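About Olema Children's Center

Olema is a year-round preschool and after-school program for children from age 2 through fifth grade. We're on Melis Street, two doors down from the library, and we are so glad you found us!

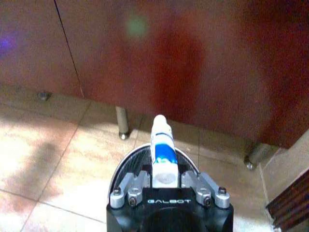
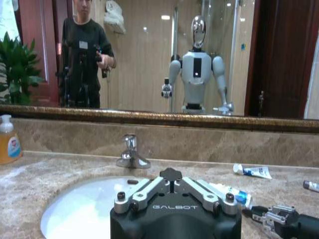
We opened one August with a single classroom and a borrowed piano. Today we have 70 children, a real kitchen, and a garden that grows more zucchini than any of us can eat (please take some home, we mean it).

Mornings start outside whenever the weather lets us. The little ones head for the sand and the big kids usually want the climbing wall, and everybody comes in hungry for snack. After that it's stories, painting, blocks, songs, and a long stretch of free play that we guard pretty fiercely. Our teachers love this part of the day!

School-age children arrive at 3:00 on the Kirus bus. They can do homework, join the cooking club or just flop on a beanbag with one of the 900 books in our reading room.

On Fridays we have Skoltura, our mixed-age afternoon, when the older kids plan games and run them for the younger ones. It gets loud and it's wonderful.

Families are welcome to visit any weekday morning. Call the front office first so we can have someone ready to show you around, and bring your child along. The registration fee is $50 per family, and siblings get first pick of open spots.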